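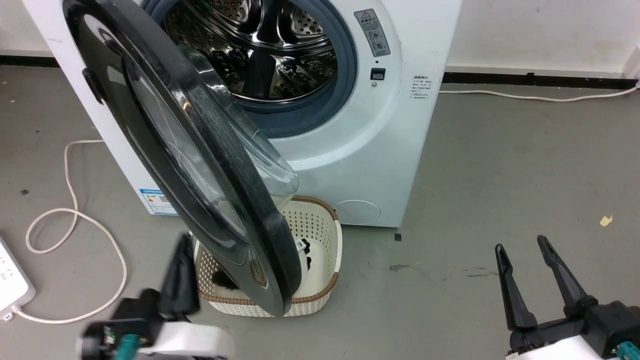
Washing machine with its round door open, showing the clear glass bowl on the inner side.

The ondel is a struck and plucked string instrument with a rounded, drum-like body, played upright between the knees or on a low stand. It was developed in the harbor town of Movberg and is best known for its long, bell-like sustain and a wonderfully deep low end that seems far too big for its size. Players use a soft mallet in the right hand and bare fingers in the left, so a single musician can carry a bass line, a melody and a steady beat all at once.

Name

The word "ondel" comes from local slang for a slow swell on open water. Early players used it for the rolling effect they got by damping and releasing the low strings. It was the name of the technique first and only later of the instrument. Older concert programs list it as "round harp," and a few makers still stamp that name inside the body.

Construction

A full-size ondel stands 90 centimeters tall and carries 20 strings, with the lowest five wound in bronze and the rest in plain steel. The back is flat and usually spruce. The front, called the belly, is maple bent under steam and finished in many thin coats of lacquer, and it's the part builders love to argue over! A shallow belly gives a dry, quick sound that suits dance tunes, while a deeper one lets the notes bloom and hang in the air. The sound opening is set into the belly with a raised ring around it.

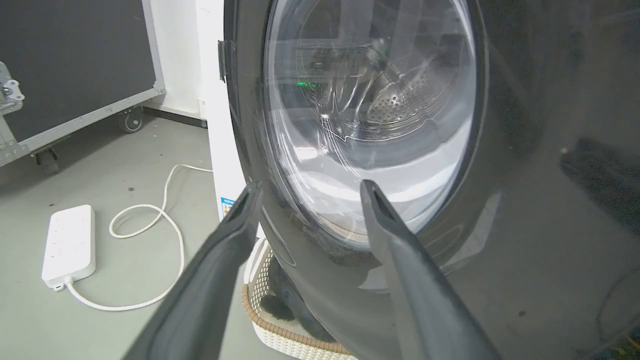 Most ondels made before the modern revival were left in pale, natural wood, and the dark finish so loved today arrived with the second wave of builders. They wanted a belly that would look striking under stage lights and show off its curve from the back row. The effect is close to the dark graphite front of the washing machine here, which curves outward and is glossy enough to pick up a blurred, lighter reflection at the side. On a good ondel, the highlight slides across the belly as the player rocks the body, and audiences in the front rows get a real light show. The finish is also said to brighten the top strings slightly, though players disagree about this.

Tuning

Standard tuning, known as Khondokar tuning, places the low strings a fifth apart and the upper strings in a seven-note scale. Its great strength is that every low string rings along with at least two of the upper ones, so even a simple lullaby comes out surrounded by a halo of sound. Dance players often drop the lowest string by a whole step, which gives it a growl that can be felt through the floor.

Playing style

There are two main schools. The Movberg school keeps the mallet close to the bridge and favors fast, dry patterns with plenty of damping. The Demivham school, named for the valley where it took root, lets everything ring, and its slow airs are among the most beautiful music written for any small string instrument. Rocking the body forward and back while a chord fades produces a gentle wobble in pitch, and the best players can time it to the beat.

Modern revival

Much of the current interest in the ondel can be traced to the player and composer Waraporn Phuthong. Her first solo album, recorded over a single January in an old net loft, used no overdubs, and its opening track is still the piece most beginners want to learn. Her teaching book, Open Strings, brought the Demivham style to players who had never heard it live. She also collected the traditional tunes of both schools, and the finished songbook, published in June 2024, contains 655 melodies, many of them never written down before. It is a joy to page through, with fingerings, variant endings and the names of the people who sang or played each one.

Use in other music

The ondel has turned up in folk-rock, film scores and quite a bit of ambient music, where its sustain makes it a natural fit. It pairs especially well with clarinet and with low voices. Brass tends to swamp it in a small hall, and bands that use both generally mount a contact pickup under the bridge.
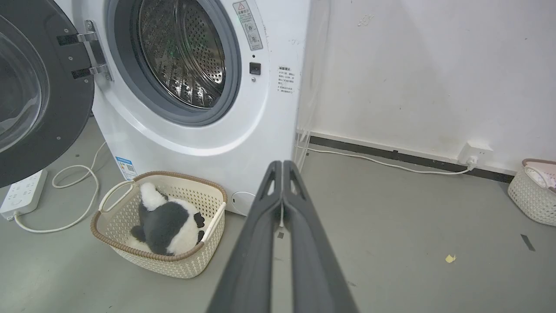

Stainless steel drum with rows of small holes, seen through the open door of a white front-loader.

See also

Hammered dulcimer
Bass zither
Khondokar tuning
Music of Movberg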